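Looking After a Wood Tabletop

Kitchen tables, workbenches and desks

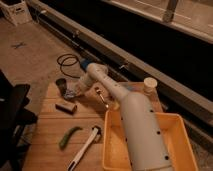
Most damage to a wood tabletop comes from small daily things: a damp cloth left in a heap, a hot pan set down for a minute, grit dragged under a box. A top made of planks needs a little more attention than a one-piece top, as dirt settles along the seams. Light tan wood like this also shows rings and ink sooner than dark wood does. A shallow plastic tray with raised walls, such as the orange one on the right, is a cheap way to keep screws, paint cans and leaky bottles off the surface. Wipe the bottom of the tray before you set it down, and lift it when you want to move it. Sliding a tray with a grain of sand under it will leave a scratch you can feel with a fingernail.

Everyday cleaning

Brush or vacuum the crumbs off first. Wiping a gritty table with a wet cloth is the same as sanding it lightly every night.

Use a cloth wrung out until it no longer drips, with a drop of dish soap if the top is greasy. Wipe with the grain. Go over it again with clean water on the cloth, then dry it with a towel. Air drying leaves streaks on a finished top and raises the grain on an oiled one.

Skip all-purpose sprays with ammonia or bleach. Skip the green side of the sponge too. If something is stuck, lay a damp cloth on it for five minutes and then push it off with an old plastic card.

Cleaning the seams

Dirt in the seams is mostly crumbs and old polish. Run a wooden toothpick along each seam, tilted so it doesn't dig into the edges, and vacuum as you go. A knife tip works faster but slips. For sticky seams, dip an old soft toothbrush in warm soapy water, shake it nearly dry, and brush along the line in short strokes. Dry at once.

Do this twice a year. We do ours in June and again before the holidays.

Do not fill open seams with wood filler. Planks get wider in humid weather and narrower when the heat is on, and the filler will crack and come out in crumbs. A seam that opens in winter and closes in summer is doing what it should. If one stays open all year and the boards rock when you press on them, the glue has let go and the top needs clamping.

Find out what finish you have

Put a few drops of water somewhere out of the way and wait ten minutes. If the water beads and wipes off with no mark, the top has varnish, lacquer or polyurethane on it. If the wood goes dark under the drops, it is oiled, waxed or bare.

To tell shellac from the others, touch a hidden spot with a cotton swab dipped in rubbing alcohol. Shellac goes tacky. Keep alcohol and hand sanitizer well away from a shellac top afterward.

Water rings

A white ring is moisture caught in the finish. Leave it alone for a day or two first, as fresh ones often fade without help. If it's still there:

Lay a dry cotton dish towel, folded once, over the ring.
Set an iron to low with no steam.
Press for five seconds, lift, and look.
Repeat until the ring is gone. Stop if the finish feels soft.

Mayonnaise left on overnight works on some rings. It is slow and it smells, but it won't hurt a varnished top.

A black ring has gone through to the wood, usually from wet metal. Ironing won't touch it. On an oiled top you can sand it lightly. On a varnished top the finish has to come off in that area, and the patch will show unless you do the whole board from end to end.

Ink, glue and grease

Ballpoint on varnish: a little rubbing alcohol on a cotton swab, quick strokes, wipe right away. Test first underneath.

White glue: warm damp cloth for ten minutes, then the plastic card.

Super glue: leave it to harden fully, then pick at the edge with the card. Acetone takes off the glue and the finish together.

Grease on bare wood: cover with cornstarch overnight and brush off in the morning. A second round usually gets a bit more.

Candle wax: put an ice cube in a sandwich bag and hold it on the wax until the wax is brittle. Flick it off and buff what's left with a dry cloth.

Scratches

Fine scratches in an oiled top go away with the next oiling. On a varnished top, paste wax hides them well enough for daily use. Rub it in with the grain, wait until it hazes, and buff.

Deeper ones can be colored with a wax stick from the hardware store. Buy one shade lighter than you think you need. Fill the scratch, scrape it level with the plastic card, and buff.

Dents

A dent is crushed wood, and crushed wood will swell back if the fibers aren't torn. It only works well on bare or oiled wood. Put a drop or two of water in the dent and let it soak in. Lay a damp cloth over the spot and touch it with the tip of a medium iron for a couple of seconds. Let the wood dry overnight before deciding whether to do it again. Sand lightly after that, as the grain will be rough.

Oiling

Use mineral oil on a top where you prepare food, or a hardening oil such as tung or linseed where you want more protection. Olive and corn oil go rancid.

Clean the top and let it dry for a full day.
Sand with 220 grit, along the grain, and wipe off the dust.
Put on a thin coat with a lint-free cloth.
Wait 20 minutes and wipe off everything that hasn't soaked in.
Leave overnight and put on the second coat the same way.

I start on Sunday evening after the dishes and the second coat goes on Monday. Two coats are plenty. A third tends to sit on top and stay sticky.

Rags with linseed or tung oil on them can heat up and catch fire in a pile. Spread them flat outdoors until they are stiff and dry, then throw them away. Do not ball them up in the trash.

Workbench tops

Everything so far applies to a bench, but you can be rougher. Tetsuya Honda, who taught me most of what I know about benches, scraped his clean every few months with a cabinet scraper, oiled it, and didn't worry about stains. For messy jobs he kept a sheet of hardboard the size of the bench and put it down first. When one side was ruined he turned it over.

Keep small parts in something with sides. Loose screws on a wood bench end up under whatever you're planing or clamping and press into both. If you use a tray for paint or glue, empty it before it dries and wash it. Dried bits break off and travel.

Check the bolts that hold the top to the base once a year. They should be snug. If the holes in the base are slotted, leave the bolts a little loose so the top can move.

Sun and heat

Turn the table end for end every few months if it stands near a window. Move the fruit bowl and the lamp now and then too, or you'll have a pale table with a dark circle in it.

Use a trivet for anything from the oven or stove. A folded dish towel is not thick enough for cast iron. Keep the table a couple of feet from a radiator or floor vent if the room allows.

From readers

Zhenhua Feng in Plallville asks whether a vinyl tablecloth is safe on a varnished top. Not for long. Vinyl can soften the finish and stick to it, particularly in hot weather. Put a cotton cloth or felt pad underneath, and take both off overnight once a week.

Another reader asks about lemon oil. Most bottles sold as lemon oil are mineral oil with scent added. It does no harm on a varnished top, but it doesn't feed the wood either. Use very little and buff it dry, or it will pick up dust.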